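Hand-Held Gripper, Bedding Station – Inspection Checklist With Comments
Cleda workshop, rev. 14, checked 04/04/2020
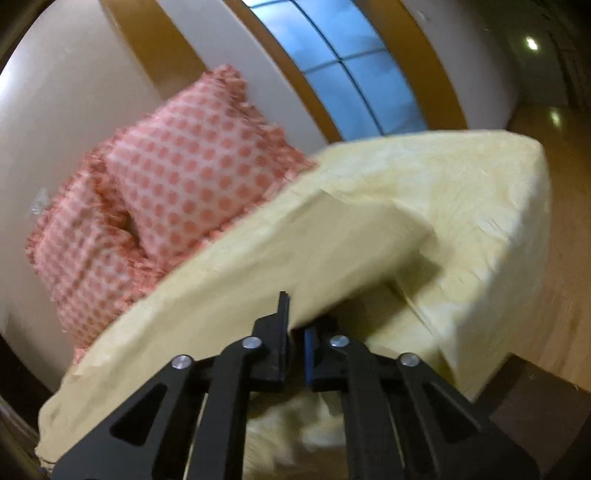 1. Pivot screws
Check all four round silver screws, inner pair and outer pair. Result: pass. The January sheet also said pass, and I found one a quarter turn loose the next morning. Put a wrench on them. Looking is not checking.

2. Jaws and fingertips
The jaws should meet evenly on a single layer of plain cloth, held by its lower edge. Result: pass on the beige cloth. The Griven manual claims the same grip on anything up to a quilt. I have yet to see it.

3. Pad on inner face, right jaw
Press along the full length with a thumbnail. Result: pass, with a note. Griven rates the pad for 900 closings. Ours was changed at 110 because a corner lifted.

4. Inner bars and outer arms
Open and close 13 times by hand. Feel for grit. Result: slight drag on the last third of travel. Cleaned, no real change. Left open on the sheet.

5. Fabric snags
Keep the open jaws clear of ruffled pillow edges. Lint in the gap between the jaws counts as a fail. Result: pass.

6. Spare parts
One pad, no screws. The Fikre kit was supposed to include screws – it did not. Reordered.

Overall: usable, recheck item 4 after over 110 closings. I would not sign for longer than that.

Related
Onell wrist mount: cable check
Fikre pad kit: fitting notes
Cleda bench log, January

Contact | Copyright Cleda | Back to top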